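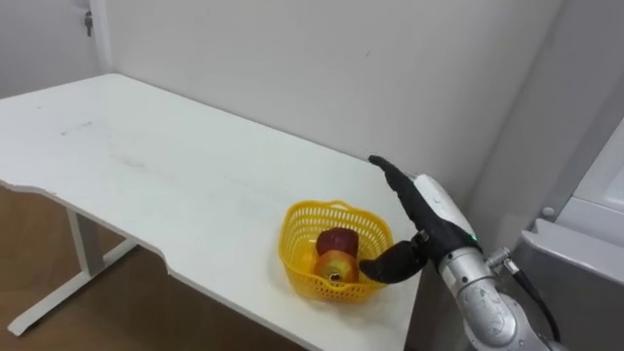 Wollik wrote back before lunch that I'm being unfair to the method, and that if I want to call a result weak I should at least say what a strong one would look like. Fair enough. I'll try to do that tonight, while I'm still annoyed enough to be specific.

The claim is that the hand learns to get a fruit out of a basket from watching recorded arm movements, and that when you add the second stage (the one where the policy grades its own attempts and keeps the ones it likes) success goes up by a lot. The draft says a lot. The table in the draft says five out of six without the second stage and six out of six with it. That's one apple. I could get that difference by setting the basket down a little straighter.

I read the appendix twice looking for more trials and there aren't more trials. There is a figure of 99 percent in the abstract, and I spent most of the morning tracing where it came from. It's the grader's own average confidence on the attempts it kept. So the policy is 99 percent sure about the attempts it already decided were good. I don't know how that got past three rounds of edits. I was on two of those rounds, so I'll take my share.

What bothers me more is the grader itself. It looks at the last moment of an attempt and says yes or no. Simon, our old baseline, has no grader at all and just replays the nearest recorded movement with a correction at the end. On paper Simon is a joke. In the room I have trouble telling the two apart, and I've asked for a blind comparison since July: one person runs it, another scores it from a screen without knowing which policy is on the arm. Everyone agrees this would be a good idea. It keeps sliding behind whatever is due next.

Spent the afternoon at the table anyway. Yellow basket, two apples, right arm only. My worry going in was the rim. The thumb has to come over the side and one finger stays up out of the way, and the policy seems to have learned that shape as a pose more than as a response to anything. Bartoš doesn't use a basket in its test set, it uses a flat tray, so people comparing our numbers to the Bartoš numbers are comparing two different problems. A tray has no wall to reach across. I said this in the spring and it went into a footnote, and then the footnote was cut for length.

I wrote out what I'd want before believing any of it, so here it is, for Wollik and for me when I've forgotten.

The basket gets moved between attempts, and somebody other than the person who wrote the policy picks the spot. Near the edge of the table, far from it, turned a bit. The rule for where it goes is fixed before the session starts.

Fruit gets swapped. The two-apple setup is fine for a demo, but when one apple is leaning on the other, picking the front one and picking the back one are separate tasks, and the draft pools them. I asked which apple the successes were on. The log doesn't say. It says "object."

Touching isn't grasping. The scoring sheet has one box for contact and one for lift, and in the older sessions the contact box was used as a stand-in when the lift box was blank. I found that by accident. It may not change the result. It may change it completely, and with six trials one changed box is the whole paper.

The failed attempts get kept. The second stage throws out what the grader doesn't like, so by the end there's very little left to learn about how it goes wrong. I'd trade the success number for a folder of good failures any day.

None of this is hard. It's a dull week of work, which is probably the trouble with it.

To be fair to the other side (Wollik asked me to be fair): the motion does look better than it did in winter. It used to come in high and drop. The approach is lower now and the unused fingers stay tucked, and I don't think Simon would do that unless there was a recording of it. So something is being learned. I just can't say what, and I don't think the draft can either. "Looks better" is exactly the kind of thing I'd strike out of someone else's paper.

Nakance wants the numbers for their summary page, and they want one line. I drafted "improved on a small number of trials" and was told it reads like an apology. I think it reads like the result. I've left it in and will see if it's still there tomorrow.

Note to self, the session sheet needs a column for which fruit. Also one for who placed the basket. Also ask again about the blind comparison, in writing this time, with the Simon weights already loaded so there's less to argue about.

Going home. I still owe Wollik a proper answer and what I've got is five pages of complaints — I'll cut it down in the morning.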